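25 May 2023
By the Destness Software Group

The case for readable planners

Our position at Destness is that a planner should be able to state, in words an operator can follow, what it intends to do next and why. The field has moved the other way. Control software is judged by its success rate alone, and the tools that once showed its reasoning have been allowed to lapse.

In March we reviewed 3,788 logged attempts from the Tivov planning stack. In 404 of them the arm stopped without completing the task. The logs held joint angles and camera timestamps in great detail, yet only 10 of those stops carried a message that named the object concerned. Engineers spent days replaying data to learn what one line of text could have told them.

Storage boxes make the point well. A lid clasp is small, it lies close to the side of the box, and the gripper hides part of it on approach. Perception must find the tab, planning must choose an angle, and control must accept a little contact. When the attempt fails, each of the three can be blamed – and usually is. 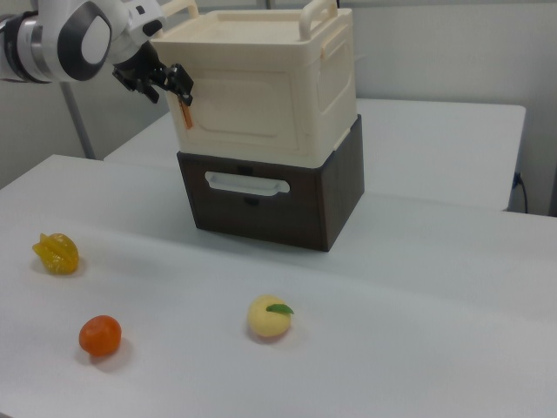

What we ask of suppliers

We ask that every plan be stored with its goal, its chosen grasp and the options it rejected. The Babaei viewer already does this for eight types of task, and the cost in computing time has been acceptable to us. The Hillden site will require the same record from all new software. Suppliers who regard such records as a private matter should expect their bids to be returned.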